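Category: Student Projects / Manipulation
Reading time: 5 min

Gallery: Cup Nesting, Two-Arm Table

The Cendeck project group is working through the second unit of its manipulation course in the Adeleke lab. The unit uses plastic measuring cups. Students teleoperate two arms through a nesting task, record the episodes, and train a policy on the recordings. Most of the effort so far has gone into the recording step.

Measuring cups are a good teaching object for parallel grippers. The handle is flat and long enough to give several valid grasp points. The bowl is round, shallow and slightly flared, so a cup held by the handle has its weight well forward of the fingers and will rotate in a loose grasp. Nesting requires the bowl axis to be close to vertical at release. A student who can place one cup inside another has dealt with grasp pose, approach direction and release timing in a single motion, and the result can be checked by eye.

Task definition

Cups start apart on the tabletop with handles at mixed angles. The finished state is one nested stack with all handles aligned. Either arm may pick any cup within its reach. Handing a cup from one arm to the other is allowed but costs time. An episode ends when the operator presses the stop key, when a cup leaves the table, or at the time limit, whichever comes first. The limit for this unit is 4 minutes.

Scoring is kept simple. A cup counts as nested if its bowl is seated in the bowl below it and the handle is aligned with the rest of the stack. A cup that is seated with the handle out of line gets half credit. A cup that is dropped and picked up again still counts, but the episode is tagged, and the operator decides afterward whether it goes into the training set.

Camera views

Each episode is logged from fixed cameras and from a camera at the wrist. The streams are recorded by Petach, the logging tool the group wrote last term, and are checked for alignment before anything else is done with them. Tsegereda Wubshet maintains the alignment script. It looks for the first gripper closure in the joint data and compares it with the same event in each video.

Views in the gallery come from the table and wrist cameras. They are not in time order.

1 — Low camera, looking across the tabletop. Clear bin with an orange bowl inside, gripper overhead, rest of the lab behind. 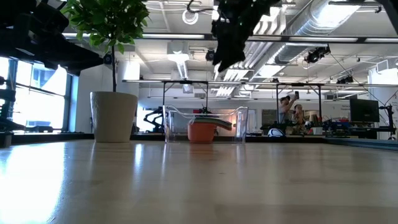 2 — Wrist camera. Blue cup held by the handle in front of the nested cups. The size marking reads 1/8 cup-30ml.
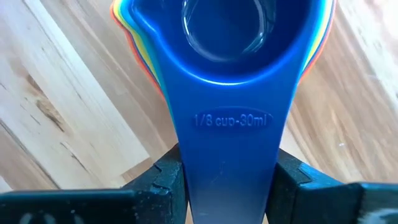

3 — High camera, both arms in view. Left gripper above the teal cup, right gripper closed on the coral-red one.

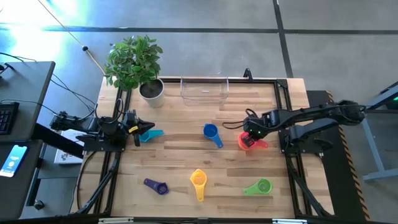

What each view is used for

The high view is the reference for planning. It gives cup positions and handle directions across the whole table, and it is the view used when an episode is annotated. Its weakness is height. From that angle a cup resting on the wood and a cup held a short distance above it can look much alike, and annotators are told not to mark a lift from the high view alone.

The low view covers height. A bowl tilted by a few degrees is easier to see from the side than from above. It also takes in a good deal of the room, and people walking past the table show up in the recordings. The first policy trained on uncropped low-camera video performed worse than the one trained on a cropped version of the same video. The crop is now applied at load time, so the full recording is preserved.

The wrist view is used for the last stage of the approach and for release. With the cup in hand, the bowl hides much of what is under it, and the operator has to work from the rims showing on either side. Equal rim on both sides means the handle is centered. Unequal rim means the wrist needs to roll before the cup goes down. This took most of the group several sessions to learn. The color differences help a person, and they seem to help the policy as well, although the comparison with single-color cups has not been run.

Grasp notes

Chiharu Ishida collected the grasp notes from the February sessions. They are reproduced here with light editing.

Grasp the handle in its lower half. A grasp close to the bowl is more stable in the air, but the fingers run into the handles already in the stack.

Close at reduced force. Full force holds the cup but bends the handle slightly, and the cup jumps sideways on release.

Approach along the handle where the table allows it. Approaching across the handle works for a cup lying in open space and fails beside a neighboring cup.

For a cup lying on its side, pick by the handle, lift, rotate in the air, then move to the stack. Trying to stand it upright against the tabletop first pushed it out of reach in 9 recorded attempts before the method was dropped.

Open the fingers in two steps. The first step releases pressure and lets the bowl settle. The second clears the handle. Operators who open in one step pull the stack out of line about as often as they leave it straight.

Lighting

Daylight is the main uncontrolled variable. The table is close to a large window, and the pale wood reflects strongly when the sun is on that side of the building. Exposure was automatic in the first recordings, which meant the color of a cup could shift in the middle of an episode as an arm passed over the bright area. Exposure and white balance are now locked at the start of each session and written to the episode header. Sessions that run past 4 p.m. get a second lock.

Locked exposure does not remove glare. It makes glare consistent within an episode, and that was enough to bring down the number of segmentation errors on the yellow cup, which had been the worst case against the wood. The group discussed a matte cloth for the tabletop and decided against it. Cloth bunches under the grippers, and the next unit uses the bare surface too.

Recording procedure

Home both arms. Check that cable loops are clear of the work area through the full range of the base joint.

Place the cups by hand according to the layout card. Layouts are drawn at random by the script. Do not adjust a layout to make it easier.

Start Petach and wait for every stream to report frames.

Record. The second student watches the arms and keeps a hand near the stop switch. The operator watches the cups.

Tag the episode immediately: complete, partial, dropped, or discard. Tags entered at the end of a session were often wrong and are no longer accepted.

Each pair is expected to deliver 30 usable episodes. Partial episodes count toward the total if the failure happened after the first successful nest. Pairs swap roles every 5 episodes, which keeps operator fatigue down and gives the training set two driving styles per pair. The difference in style is visible in the joint data — some operators stop above the stack and correct, others correct while moving — and the policy tends to reproduce the pause when most of its examples contain one.

Open items

The release step is still the largest source of failures in policy runs. The arm reaches the stack with good alignment and then opens early, with the bowl not yet seated. Wubshet is testing a version that receives the gripper motor current as an input. The idea is that contact with the stack changes the load on the fingers before anything can be seen from the wrist. First results are due at the next group review.

Annotation of handle direction is being moved from manual marking to a small detector trained on the high view. The detector handles separated cups well and struggles with stacks, where the handles overlap. Stacks will stay manual for this unit.

Students joining in the middle of the unit should read the Petach setup page before booking table time, and should record on a practice layout first. Practice episodes go in the scratch folder and are cleared at the end of each month.

Tags: bimanual manipulation, teleoperation, grasping, coursework, gallery

Related
Petach Setup: Streams, Clocks and Episode Headers
Unit One Gallery: Block Transfer Between Arms
Grikivetti Student Challenge: Rules for the Kitchen Round
Choosing Camera Positions for a Shared Table
Gripper Force Settings for Thin Plastic Parts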